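Workshop notebook, October 5, 2019

Came in on the weekend because the lockout station by the compressor must be finished before the Paredes people come back. Faustino Becerra opened the door for me and stayed until lunch.

First the padlocks. We have 11 red ones in the cabinet and the list says 8. I compared the numbers on the bodies with the list and three are not written anywhere. Two keys open the same lock, number 6, and one key opens nothing that I could find. I put the unlisted locks in a bag with a tag "do not use" and left it on Faustino's desk. A lock without a name on the list is worse than no lock, in my opinion, as the next person will believe that it means something.

Then the tags. The old tags from Tratmont are good cardboard but the ink goes pale near the window. I held one from June beside a new one and the word DANGER is now a kind of pink. The date on it I could read only by turning it to the light. The Vetetti tags are plastic, and the marker stays on them if one waits a minute before touching. I rubbed one with a rag and a little degreaser and the name came off, so they are also not perfect. For the moment: Vetetti tags on everything near the window side, Tratmont inside the panel room until the box is used up. There are 50 in the box.

Compressor procedure. The sheet on the wall says to close the valve, switch off, lock, try the start button. It does not say to let the air out of the tank line. I wrote it by hand between step two and step three, with my initials, but it must be typed again properly. Faustino says that the older version had this line and it was lost when somebody shortened the sheet to fit on one page. I would prefer two pages.

We tried the whole sequence twice, him reading and me doing. The first time I put the lock before he had finished reading the sentence, so we started again. The second time was fine. Start button pressed, no start. Gauge at zero before I touched the coupling. The hasp is stiff and I needed both hands, which is annoying when you hold also the tag. A drop of oil helped only a little. To ask Okeo if they have the wider model, and what is the delivery time.

The breaker clip for the small panel does not fit the narrow breakers on the lower row. It sits, but I can pull it off with two fingers. Not acceptable. Until we have the right one, the lower row is isolated from the main switch and the lock goes there, even if the bench lights go off too. I wrote this on the panel door in big letters.

Question for Monday: who signs when the person who put the lock has already gone home? The sheet says "supervisor", but on the late shift there is none. Faustino thinks the person should be telephoned and the call written in the book. I agree, but the number must then be on the tag, and the Tratmont tags have no space for it. I can write on the back, if people remember to turn it.

Still open:
typed procedure with the air line step
three unlisted locks, find the owners or destroy
clip for narrow breakers
wider hasp
telephone number on the tags 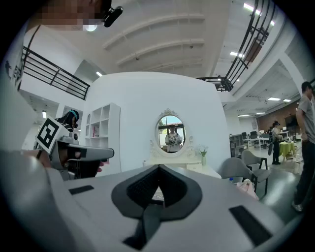
One more thing on the tags before I close. If we order new ones, I would like the line for the date to be longer. Half of the old ones have the month squeezed in the corner, and on two of them I could not say if it was a 1 or a 7. I left both on Faustino's desk, beside the bag with the locks.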